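## 4. Entretien du linge de lit et des tricots noirs

Ce chapitre concerne les lits garnis d'une natte de bambou, d'un édredon en patchwork et d'un tricot noir à côtes fines. Si votre lit ne porte qu'une couette blanche et deux oreillers, passez au chapitre 5 et profitez de la vie.

### 4.1 Avant de commencer

Prévoyez :

- une brosse à poils souples (la Wollico fournie, ou n'importe quelle brosse à vêtements qui ne sort pas du garage) ;
- un rouleau adhésif, avec une recharge d'avance ;
- un chiffon de coton clair, à peine humide ;
- un sac de rangement Primstead, taille moyenne ;
- une lampe que l'on peut poser bas.

La lampe surprend toujours. Un tricot noir vu du dessus, à midi, paraît propre. Éclairé de côté, il raconte toute sa semaine.

> **Attention.** N'étalez jamais le tricot noir sur l'édredon avant de l'avoir brossé. Le noir donne ses peluches au clair, le clair donne les siennes au noir, et vous voilà avec deux lessives.

### 4.2 Étaler le tricot sur le lit

1. Repoussez l'édredon vers un bord du lit. Inutile de le plier : il reviendra à sa place à l'étape 4.4.
2. Vérifiez que la natte est bien à plat. Une lamelle soulevée accroche la maille, et la maille ne pardonne rien.
3. Posez le tricot sur la natte, côtes dans le sens de la longueur du lit.
4. Laissez pendre un bord par-dessus l'angle du matelas, sans tirer. La maille côtelée prend d'elle-même un arrondi - c'est normal, elle n'est pas en train de se déformer.
5. Passez la main à plat, du centre vers l'extérieur. Une seule fois suffit.

**Remarque.** Dayana Escobedo, qui a relu ce chapitre, tient à ce que l'on retire ses bagues à l'étape 5. Finn Kuhlmann tient à ce que l'on retire aussi sa montre. Ils ont raison tous les deux, mais commencez par les bagues.

Les peluches s'accumulent surtout vers le bas, là où la maille retombe et où l'on s'assied pour enfiler ses chaussettes. Ne cherchez pas à tout traiter d'un coup. Un tricot noir ne sera jamais tout à fait net, et les gens qui prétendent le contraire possèdent des tricots gris.

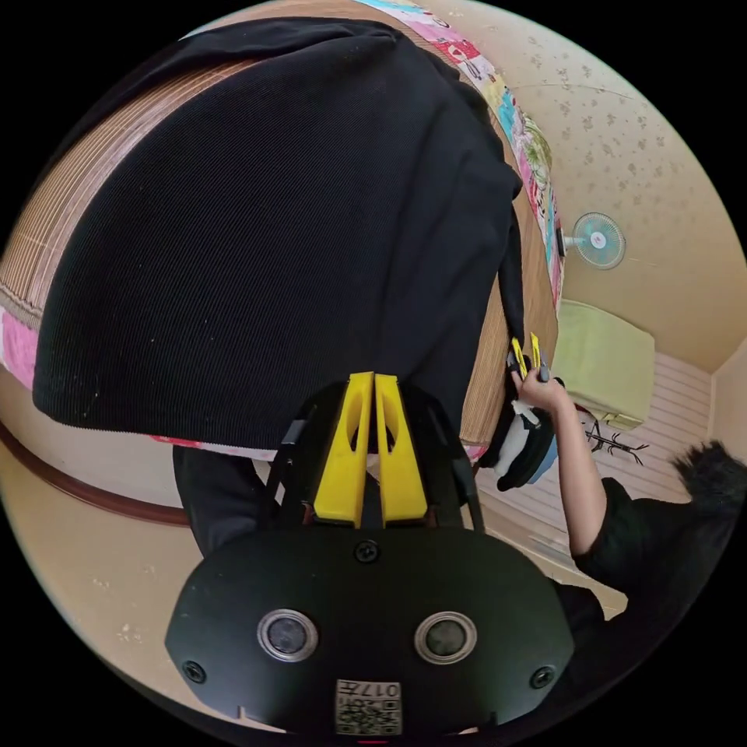 Travaillez donc par bandes, du haut du lit vers le bord tombant, en finissant par l'arrondi. Gardez la brosse presque couchée et suivez les côtes. À contresens, les poils de la brosse enfoncent la peluche dans le creux, d'où elle ressortira le jour d'un entretien d'embauche.

### 4.3 Brosser, rouler, essuyer

1. Brossez dans le sens des côtes, par gestes courts. Nettoyez la brosse après chaque bande.
2. Passez le rouleau adhésif sur ce qui reste. Changez de feuille dès qu'elle n'accroche plus ; les économies faites sur la feuille se paient en minutes.
3. Pour les marques de poussière pâles, tamponnez avec le chiffon humide. Ne frottez pas.
4. Attendez que la maille soit complètement sèche au toucher.
5. Retournez le tricot et recommencez. Oui, l'envers aussi.

> **Prudence.** Pas de vapeur au-dessus de la natte. Le bambou gonfle, puis il sèche, et il ne revient pas toujours exactement là où il était. Si le tricot est froissé, emportez-le à la table à repasser. Le lit n'en est pas une, malgré ce que nous savons tous des dimanches soir.

Le rouleau Vogler livré avec le coffret compte 46 feuilles. Pour un seul tricot, c'est confortable. Pour une maison avec un chat, commandez tout de suite les recharges.

### 4.4 Remettre le lit en état

1. Soulevez le tricot par les deux bords opposés, sans le traîner sur la natte.
2. Secouez-le à la fenêtre, après avoir vérifié qui se trouve dessous.
3. Essuyez la natte avec le chiffon propre, toujours dans le sens des lamelles.
4. Brossez l'édredon à la main ou au rouleau, carré par carré si vous en avez la patience. Les peluches noires se voient d'abord sur le blanc et le jaune ; sur le vert, elles savent se tenir tranquilles.
5. Ramenez l'édredon sur le lit et alignez sa bordure sur celle du matelas.
6. Essuyez la traverse du cadre de lit avec un chiffon sec. Sur un bois foncé, la poussière se dépose dès que l'on a le dos tourné.

**Remarque.** Ne remplacez pas le chiffon sec par la brosse du tricot. Elle vient de ramasser tout ce que vous cherchez à éviter.

### 4.5 Ranger le tricot

Pliez en trois dans la largeur, puis en deux. Pas de cintre : suspendue, la maille s'allonge et vous finirez par posséder une robe. Glissez le tout dans le sac Primstead, fermeture vers le haut, et posez-le à plat sur une étagère. Le sac supporte 800 grammes ; au-delà, prenez-en un second, la couture du fond n'ayant pas le sens du sacrifice.

Les sachets de cèdre Parinura se placent à côté du sac, jamais à l'intérieur. À partir de décembre, quand le tricot sert tous les soirs, laissez-le simplement plié au pied du lit et brossez-le une fois par semaine.

### 4.6 En cas de problème

| Ce que vous constatez | Ce qu'il faut faire |
|---|---|
| Une maille tirée | Repoussez-la vers l'envers avec une aiguille à bout rond. Ne coupez pas. |
| Des peluches qui reviennent aussitôt | Nettoyez la brosse, puis l'édredon, puis de nouveau la brosse. |
| Une trace claire après séchage | Chiffon humide, eau claire, deuxième passage. Pas de savon. |
| Une lamelle de la natte qui dépasse | Cessez d'étaler du tricot dessus jusqu'à réparation. |
| Le chat est sur le tricot | Voir le chapitre 9. |

Texte révisé le 23 juil. 2024.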